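Why Is a Mug Shiny?

Reading time: 3 minutes

16th December – by Edin Petek

Pick up a mug and run your finger around it. It probably feels smooth, almost like glass. Now turn it over and touch the ring on the bottom, the part it stands on. On many mugs that ring feels rough and dull. The rough part is bare clay that has been baked hard. The smooth part is covered in something called glaze. 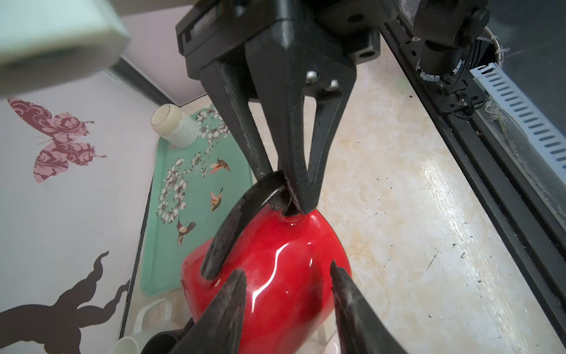
Glaze starts out as a powder mixed with water. It contains very fine sand, some minerals that help the sand melt, and something to give it color. Before it is baked it looks like thin paint and is not shiny at all. A potter can use one color for most of a mug and a different one for another part. The red mug lying on its side has a black rim and a black handle. You can also see white highlights on the red. Those are spots where light bounces straight off the smooth surface, the way it does off a window. Rough clay scatters light in every direction, so it looks dull.

How does the powder turn into a shiny coat? It goes into a very hot oven called a kiln (most people say "kill" or "kiln", and both are fine). A mug usually goes in twice. The first time turns the soft clay hard. Then the glaze goes on and the mug goes back in. The glaze melts and spreads over the clay, and when it cools it becomes a thin layer of glass.

A kitchen oven could not do this job. Water boils at 212 degrees Fahrenheit, and a kiln has to get many times hotter than that. It also has to cool down slowly. If you open the door too soon, the cold air can crack the pots.
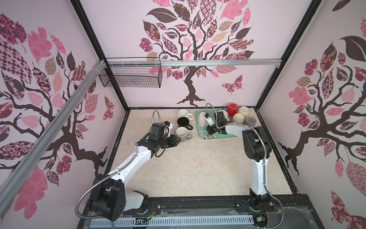

Glaze is useful as well as pretty. Some kinds of baked clay have tiny holes in them, too small to see, and water can creep into the holes. Glass has no holes like that, so the drink stays in the mug. A smooth surface is easier to wash too, although tea and coffee can still leave a brown stain if they sit for a long time.

Try this at home. Ask a grown-up for an old mug and put one drop of water on the shiny side and one on the rough ring underneath. Wait a minute and look at both drops. On some mugs the drop on the ring will sink in a little – on others it won't, because the clay was baked so hard that the holes closed up.

Questions about this page? Write to Panagiotis Angelovski at Clinov.
© Clinov. All rights reserved.
Back to top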